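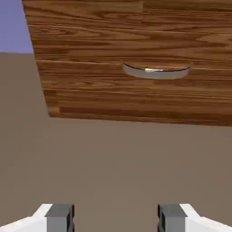

Re-oiling old drawer fronts — how long between coats?

ninell_k
OK so I inherited my aunt's kitchen, basically. Whole house but the kitchen is the problem. Drawer fronts and doors all wood, were never sealed as far as I can tell, just oiled whenever she remembered. They went dry and gray near the stove. Sanded two fronts last weekend, put on one coat of tung oil, wiped it after 20 min like the can says. Still tacky the next evening. Do I wait or sand it back? Have family coming in June and would like the doors back on by then.

wei_shopnotes
Tung oil or "tung oil finish"? Totally different stuff. Read the back of the can, not the front. If it's the real thing it's slow. Days, not hours. Tacky after one night is normal.

ninell_k
Says 100% pure on it. No thinner mentioned.

wei_shopnotes
Then wait. Open a window. Put a fan in there but don't point it right at the wood or you'll have dust stuck all over.

Rerska
Disagree a little. If it's tacky in patches she left too much on. Real tung soaks in or it doesn't, and what doesn't soak in just sits there and goes gummy. I'd rub it down with a rag and mineral spirits now, before it skins over. Learned this on a table, took me a whole Sunday to scrape off.

wei_shopnotes
Scrape?? How thick did you put it on

Rerska
Thick. I was younger.

Sirneo
why is everyone still using tung in a kitchen. hardwax oil, one coat, maybe two, done. costs more, sure. grease wipes off it.

Rerska
Because she already has the tung oil and two fronts done. Not going to match.

Sirneo
it will match close enough if she does the rest of the row. nobody is looking at your drawers with a flashlight

old_hinge
People do notice. My wife noticed one door out of 8. From the hallway. I had to redo it.

ninell_k
Haha ok. So I did the spirits thing on one of them and left the other alone, will see which one comes out better. Other question. Pulls on or off while I do the rest? Screws are stiff, scared of stripping them.

wei_shopnotes
Off. Always off. You get a ring of oil round the edge of the pull otherwise and it never dries under there.

old_hinge
Off, and bag the screws by drawer. Drop of penetrating oil on the back side where the screw head is, leave it 5 minutes, use a driver that really fits. Most stripped screws are just the wrong size bit.

Rerska
Careful w/ penetrating oil on bare wood tho. It stains. Put it on a q-tip, don't spray.

old_hinge
Yes good point, q-tip.

Ryota Nagano
Refinished a rental kitchen this way two years ago so some notes. Sand to 180 and stop. People go to 320 because it feels nice and then the oil can't get in. Thin the first coat half and half, after that straight from the can, very light. I left around 5 days between coats, more when it rained. And do the back of the doors too, if you only oil the front they can cup.

Sirneo
5 days x 3 coats for a kitchen. see my earlier post

Ryota Nagano
You can still use the kitchen. Just no doors on it for a bit.

wei_shopnotes
Also rags — lay them flat outside to dry, one layer, or keep them in water in a metal can with a lid. Don't ball them up in the trash. Oily rags can heat up by themselves and catch fire. Not kidding.

ninell_k
Did not know that, going to the garage right now.

ninell_k
OK rags dealt with. Update, the one I wiped with spirits feels dry to the touch, the other is still grabby on the left side where I think I went heavy. So point to Rerska. Going to thin the next one like Ryota said and take the pulls off. One screw is already being a jerk.

Rerska
Told you. Try a rubber band between the bit and the screw, the wide kind.

Sirneo
post again when you give up and buy the hardwax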